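Teaching by Hand: An Afternoon at Angelovski

December 19, 2023

The training lead at Angelovski has a habit of moving her own wrist while she talks, a little turn to the left and then a pinch of the thumb and finger, and after an hour in her company I found I was doing it too. She came to the company in September, after a long stretch at the Nukley plant teaching people to run packing lines, and she still talks about the work as teaching.

"I tell everyone who starts here that the arm is a very patient student and a very literal one," she says. "If you pause to scratch your nose in the middle of a demonstration, well, you've just taught it that pausing there is part of the job! So we practice, and then we practice some more, and we try to scratch our noses beforehand."

There are two ways of showing a task in her group, and she is fond of both. In the first, the operator takes hold of the arm and walks it through the motion, the way you might guide a child's hand around a pencil. In the second, called Lendis in the house, the operator works a pair of hand controllers from a few steps away and the arm follows along.

"By hand, you feel the weight of it, and you learn fast what a comfortable reach is," she says. "But your own arms get in the way of the cameras, and you tire out. With the remote you can go on longer – though you lose the feel, and some people really miss it. I had one operator, a wonderful pastry cook before he came to us, who squeezed everything too hard for his first week. He just couldn't tell where the box began."

A good session is 25 demonstrations of the same task, and the group likes to have 112 of them, from several operators, before anyone trains on the result. I asked why so many people had to be involved. She laughed and said that everybody picks up a case a bit differently, and that she wants the arm to have seen more than one person's manners.

The tasks themselves are homely ones, mostly a matter of bins, cases, and cloth.

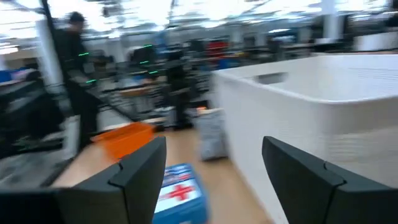
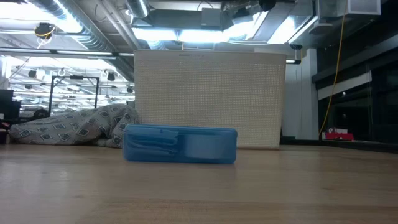
Cloth is what she worries over most. "A hard case keeps its shape, bless it," she says. "You can come back after lunch and it's the same case. Fabric has a new idea every time you let go of it, and so the operator has to decide, right there, where to take hold. I ask them to decide before they move. If they hesitate in the air, I'd sooner we threw the take away and started over."

How many get thrown away? On a bad morning, she says, 5 before the coffee break, and she doesn't scold anyone for it. Next year the group hopes to send a set of controllers out to the Wullthorpe office, so that people there can give demonstrations without making the drive. She has already started writing the handbook for them, and the first chapter is all about how to sit.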